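Casport 282 Modular Drawer Bin Set: Long-Term Review

The Casport 282 is a set of sheet-steel bins with loose dividers, sold for parts storage in small shops and garages. I bought 4 of them to replace a mix of plastic tubs on a shelf unit from Wiltthorpe. They hold fasteners, pipe fittings and spare blades. I have used them through one winter and one summer, and this review covers that period.

Construction

The body is folded from a single sheet, with spot-welded corners. There are no rivets and no plastic parts. The top edges are hemmed on the long sides only. On the short sides the edge is cut and deburred, and the deburring is uneven. Two of my bins were fine out of the box. The other two needed a few minutes with a file before I was willing to reach into them without gloves.

Squareness is good. I checked each bin across the diagonals and found no error worth recording. The bottoms sit flat on a flat surface, which my old bins from Jekville never did.

The divider drops into a pair of shallow channels pressed into the side walls. There are five channel positions. The fit is loose enough to slide in by hand and tight enough not to rattle with a load on either side. Small washers will pass under the divider if the bin is tipped. A strip of foam tape along the bottom edge fixes this.

Finish

The coating is a gray powder coat with a slight texture. It is thin. Casport does not give a thickness on the carton or in the leaflet.
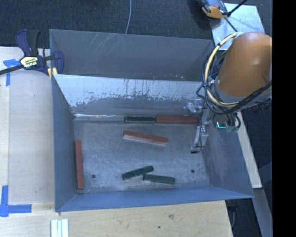 Wear shows first wherever hardware is dropped in from above, and the divider takes most of it. Threaded rod offcuts are the worst load for this. Wood screws and plastic anchors leave almost nothing. I had surface rust at one welded corner by the end of summer, in a garage with no heating. Wiping it with light oil stopped it from spreading. Casport sells a galvanized version at a higher price, and for an unheated building I would pay the difference.

Load

The rated load per bin is not printed on the product. I filled one with 1,000 hex bolts and another with 1,000 matching nuts and lifted both by the front lip. The lip on the bolt bin flexed but did not take a set. Carrying a full bin this way is uncomfortable, and a rolled lip would be a clear improvement.

Labels

The label holder is the weakest part of the design. It is a bent clip that accepts a card up to business-card height, and cards slide out when the bin is pulled forward quickly. Duangjai Inthanon, who shares the shop with me, switched to magnetic strips in the first week. They hold well on the powder coat.

Compared with the Kaewmanee bins

The Kaewmanee bins are lighter, stack with a positive lock, and come with two dividers. The steel is thinner and the walls bow outward under a full load of bolts. For electrical parts I would choose Kaewmanee. For anything heavy, the Casport set is the better purchase.

Pros: square, rigid, flat bottom, easy divider adjustment.
Cons: thin coating, sharp short edges, poor label clip, single divider.

Rating: 4 out of 5

Reviewed by Usa Thammasiri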